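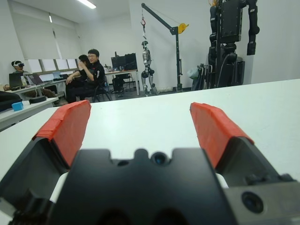 Let the visitors pick where the phone goes, Gülizar Çınar wrote in the margin of the last edition of this guide, or stop calling it a demonstration. We have rewritten Section 4 with her note in mind. It covers setting up the Kustden two-arm station for an open day or a visit, and it assumes you have already done the installation in Section 2.

4. SHOWING THE STATION TO VISITORS

4.1 What you are showing

The standard demonstration is pick and place with a phone and a small tray. It looks easy, and visitors will say so. Don't argue with them. A person can do it faster with one hand while reading the mail, and you will lose some goodwill if you pretend otherwise.

Decide beforehand which of these you are going to run, and say which it is before an arm moves:

Guided: a person in the headset drives the arms.
Replay: the arms repeat a recorded motion. They don't care if the phone is there or not.
Policy: the arms run from a trained Jomura model.

Note: At the Otstead visit in April, a guided run and a policy run were shown back to back with no word between them. Half the guests went home believing the robot had done both by itself. Two of them wrote to us asking to buy it.

4.2 Before the doors open

1. Switch on the station and let it finish its self-check. Don't skip the check to save time.
2. Wipe the tabletop. Marks that won't come off can stay.
3. Look at the pads on all fingertips. Press any lifted edge back down. If it lifts again, change the pad.
4. Run each gripper from fully open to fully closed. Watch both fingers, and listen.
5. Follow every cable by hand from the wrist back along the arm. A loop that clears the table with the arm parked may not clear it with the arm stretched out.
6. Open the live view from every camera. Check that each one is labeled with the arm it is mounted on. We have seen them swapped.

CAUTION: Keep hands off the fingers and cables while the arms are powered. Step 5 is done with the power off.

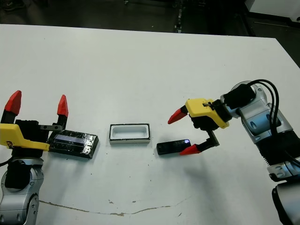

4.3 Placing the objects

1. Put the tray where both arms can reach it without crossing.
2. Lay the phone flat. Start with a spot you know works.
3. Run the task twice with no guests watching.
4. Move the phone a hand's width and turn it a little. Run it again.
5. If the run in step 4 fails, you do not have a policy demonstration. You have a replay with extra steps. Go back to 4.1 and pick a different mode.

Most sites stop at step 3. Guido D'Amico, in his comments on the draft, asked us to drop step 4 because it "invites trouble on the day." We kept it in. The trouble is there whether you invite it or not, and it is better met at breakfast time than in front of the dean.

Note: Glossy surfaces throw back the ceiling lights. If the cameras lose track of an object, close the blinds before you start changing settings.

Note: Use objects you can afford to have dropped. Do not accept a visitor's own phone, however much they insist.

4.4 Running the demonstration

1. Agree on who holds the emergency stop. This person does not talk to guests, answer questions or wear the headset.
2. Keep guests behind the line set for your site in Section 2.
3. Announce the mode (guided, replay or policy).
4. Start the run and stop talking. People can't judge what they're seeing over a sales pitch.
5. When a grasp fails, let it fail. Don't nudge the object back into place with a pen.
6. After a clean run, ask a guest to choose a new position for the phone. The operator moves it, with the arms stopped.
7. Run again and accept the result.

CAUTION: A gripper that has closed on an object may still be holding it after an emergency stop. Support the object before you release the fingers. 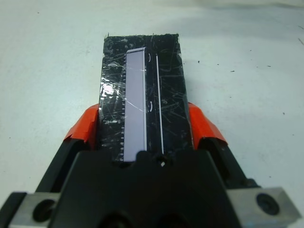

4.5 When you are asked for numbers

You will be asked for a success rate. The leaflet from Tuhumury gives one, and we advise against quoting it until you have made your own. It was worked out from 323 runs, all with the phone starting inside a taped outline. Nighat Kazmi asked what happened outside the outline and has not had an answer yet.

To make your own figure:

1. Choose the start positions in advance and write them down.
2. Record each run, good or bad, with its mode.
3. Count a run as failed if anyone touched the object, the tray or the arm.
4. Count a restart as a failure.
5. Give guests both totals, runs and successes. A percentage by itself tells them very little.

Don't mix guided runs with policy runs in one total. This sounds too plain to need printing, but it is the mistake we find most often in the logs sent to us.

Note: Recovery is worth reporting separately. A run where the arm misses, backs off and tries again with no help is more interesting than a clean one, and we'd like to see more of them before we believe some of the claims going around, including our own.
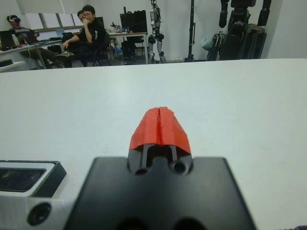 4.6 Closing down

1. End the session in Jomura before you touch the power.
2. Close both grippers and park the arms.
3. If anyone is in the headset, tell them before the feed goes dark.
4. Switch off the arms, then the laptops.
5. Put the objects away in their case.
6. Save the run log the same afternoon. Include the failed runs.

Send logs and corrections to Osvaldo Pellegrini at the Kustden support desk. Shipping and packing for off-site visits are covered in Section 5.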